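Stivel Two-Arm Bench Kit: Set-Up Guide
Section 8. Two-Handed Scoop and Hold Tasks

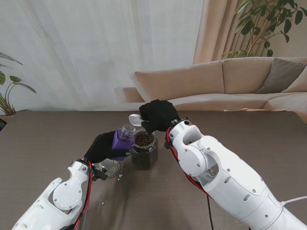 Can both arms run from a single task file?
Both arms share one file, provided they are registered as a pair in Chala before the file is loaded.

Scoop and hold tasks assign a tool to one hand and a container to the other. A typical pairing is a plastic spoon over an open jar of coffee beans, with a bottle in the second hand.

8.1 Preparing the workspace

1. Set the arm speed to 50 percent in the Motion tab.
2. Stand the jar within reach of both hands, lid off.
3. Route the arm cables down and clear of the jar. Leave enough slack for full wrist rotation.
4. Fit the gloves. Smooth out any folds at the fingertips.

CAUTION: Keep hands and sleeves off the table while either arm is powered.

8.2 Teaching the grip

1. Select Hand R, then Close on Tool. Offer the spoon handle to the open fingers.
2. Select Hand L, then Close on Body. Do not grip a bottle by its neck.
3. Move the right hand over the jar until the spoon is above the opening. Press Store.
4. Check the stored height. The minimum clearance above the rim is 8 mm.
5. Run the task once in Step mode before switching to Continuous.

NOTE: If the controller reports code 3434, the two hand paths overlap. Move one stored point outward and repeat step 5.

NOTE: Total load per hand, including the tool, must not exceed 400 g.

Replacement gloves are ordered from Endcombe, Cumevdale office, attention Erdal Karaca.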